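Shop Floor Talk > Automation > Upholstery and Furniture Returns
Last updated: 2025-01-06
6 min read

Has anyone gotten real hours back from an arm on returns and pickup work?

sombat_s

Our place handles returned sofas and chairs before they go out again. Clear off whatever the last people left on them, check the fabric, tag, wrap. Management has been talking to an outfit called Tadodeo about putting an arm on the clearing step. We had a meeting in June where they told us 26 of us would be "freed up for higher value tasks." I asked what the higher value tasks were and the answer was that they were still being defined.

They're at the simulation stage now, and they keep sending us renders like that settles it. I've been doing this a long time and I'm not against machines. I'd take a lift table tomorrow. I just want to hear from people who had one come in and what their day looked like after.

Sombat Saithong

gulyas_a

We got one, different vendor. The job didn't go away, it moved. Two people who used to clear pieces now stand by the cell and fix what it fumbles. They make the same money and they're more bored. One of them asked to go back to the dock.

What I would ask Tadodeo is who gets called when it stops. If the answer is "your team," then ask who trains the team and who covers the line while they're training. We never got that in writing and we paid for it.

hulya.s

I'll be the one who disagrees. At Begum we put one in and I would not go back. My shoulder was a mess from reaching over sofa backs all shift. Now I run inspection and the arm does most of the reaching. Yes it fumbles. So did I at the end of a double.

I think people remember the old job as better than it was.

gulyas_a

Glad about your shoulder, I mean that. But how many of you were there before and how many now?

hulya.s

Fewer. Two retired and weren't replaced. I'm not going to pretend that had nothing to do with it.

gulyas_a

That's the part that never makes it onto the slides.

Otto_Balogh

I did the numbers side at Altton when we looked at this. The quote assumed 400 pieces a shift. We had never done 400 pieces a shift in our lives. When I put in our real volume the payback date walked off the end of the spreadsheet. The sales guy said volume would grow once we had the capacity. I asked him who was going to return all these extra sofas.

So before anybody argues about jobs, Sombat, get the volume they used. If it isn't yours then the whole thing is a brochure.

sombat_s

They won't show us the sheet. Supervisors have seen it – we haven't.

Otto_Balogh

Then ask your supervisor for one number off it. Just the pieces per shift. It's hard to call that confidential when you're the ones doing the pieces.

danylo.o

I work on the integration side so feel free to discount everything I say. Not for Tadodeo. I've worked with the Nurnon planner, which is one of a bunch of packages that do this kind of thing.

Simulation is a normal step and it isn't a trick. You work out reach and camera placement there so you don't find out on your floor with people standing next to it. A render of a pick doesn't tell you the success rate, though, and anybody who shows it to you as if it does should be pushed on that. Ask for the count. If they say 100 tries, ask how many of those had the sofa in a different spot, and how many were a fabric color the cameras have trouble with. Dark upholstery in poor light is a pain for everyone.

Also ask what it does with things that have no good place to grab. People leave weird stuff on sofas.

hulya.s

Can confirm on the weird stuff.

gulyas_a

Danylo, fair answer. But you know how this goes. The sim gets shown in the meeting, the contract gets signed off the sim, and the count shows up six months later when there's a cell bolted to the floor and the temps are already gone.

danylo.o

I've seen it happen. I've also seen a shop walk away at the pilot and be fine. It depends on whether somebody on the floor is in the room when the pilot numbers get read out. Push for that before you push for anything else.

sombat_s

OK, that's useful. I'm going to ask for the pieces per shift and for a seat at the pilot review. I'm 55 and I'm not getting retrained into whatever the higher value thing is, so I'd like to at least see the math.

Since people asked what they've been sending, here are two of the renders.
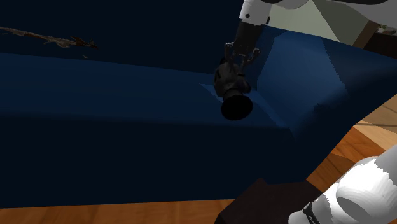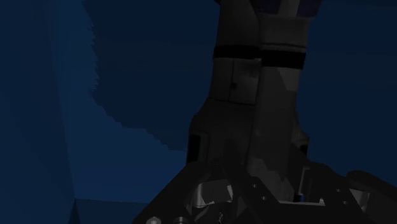 Tadodeo simulation renders. First one: gripper at the dark blue sofa. Second one: close on the arm and gripper.

Otto_Balogh

Nice floor in the first one. Ours has a drain in it and a forklift parked where the arm would go.

gulyas_a

Something's still lying up against the backrest in the first one, over on the left. Who gets that, the arm or one of the 26? Put it on your list with the other questions.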